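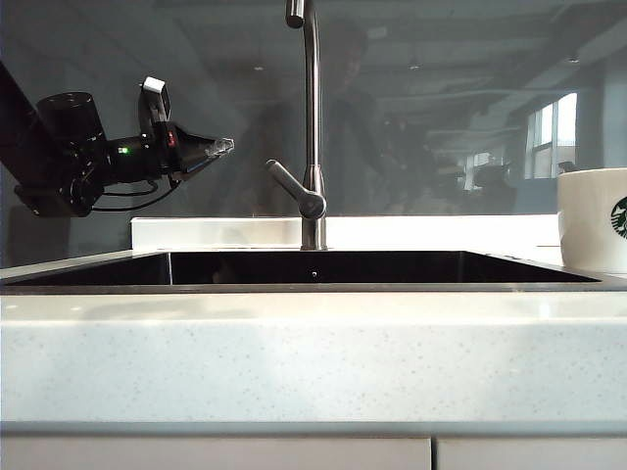 The single-lever faucet and dark undermount sink.

Shared Kitchen FAQ – Illwood House, Tromville
Last updated 18/04/2023

Where is the kitchen and who can use it?
The kitchen is on the ground floor, past the mail room. Any resident of Illwood House can use it, and so can guests as long as a resident is with them. You do not need to book unless you are cooking for a group.

Which way does the faucet handle turn?
It is one lever for both temperature and flow. Lift to start the water and push down to stop it. Hot water takes a little while to reach this side of the building, especially in January.

The water pressure is low. What should I do?
Unscrew the tip of the spout and rinse out the screen inside. Tromville water is hard and the screen clogs up. If that doesn't help, call the Girine maintenance desk at extension 348. Please don't take the handle apart.

What can I use to clean the sink?
Dish soap and a soft sponge. Scouring powder and steel wool leave gray scratches that show up badly on a dark basin. For white spots from hard water, wipe with vinegar and water, leave it for 2 minutes, then rinse. Dry the metal rim when you are done or the spots come right back.

Can I pour cooking oil or coffee grounds down the drain?
No to both. Oil goes in the lidded can under the counter and grounds go in the trash. There is no garbage disposal in this sink.

The white counter has a stain. Is it permanent?
Usually not. Tea and coffee rings come off with a paste of baking soda and water. Turmeric takes longer and may need a second try. Never use bleach on the counter.

Are the mugs for everyone?
Yes. The white mugs belong to the kitchen. If you bring your own, put your name on the bottom – unmarked mugs get treated as shared ones.

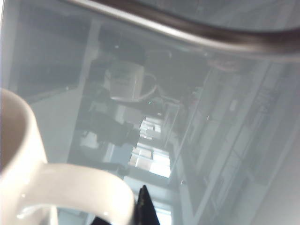 Wash a mug as soon as you finish with it and put it away dry. Hold it by the body while you scrub the inside, and go over the handle too, which people tend to skip. A brown film on the glaze is only tea and comes off with baking soda. If a mug has a chip on the rim or a crack where the handle joins, throw it out and write it on the supply sheet.

Can the mugs go in the microwave?
Yes, the plain white ones can. Mugs with a metallic band or gold lettering cannot. The handle can get hot, so use a towel.

How do I get streaks off glass surfaces?
Use a damp microfiber cloth first, then a dry one. Ambaye glass spray is on the cleaning shelf if you need it. Spray the cloth, not the glass – the liquid runs into the edges otherwise.

Is there a charge for breakages?
Not for mugs, plates or glasses. Damage to the sink, faucet or counter is looked at case by case, and the most a resident can be billed is $200.

How long can I leave dishes to soak?
Up to 2 hours, in your own pot or bowl and off to the side. Please don't fill the sink itself and leave. Other people need it, and dishes left overnight are moved to the gray bin by the door.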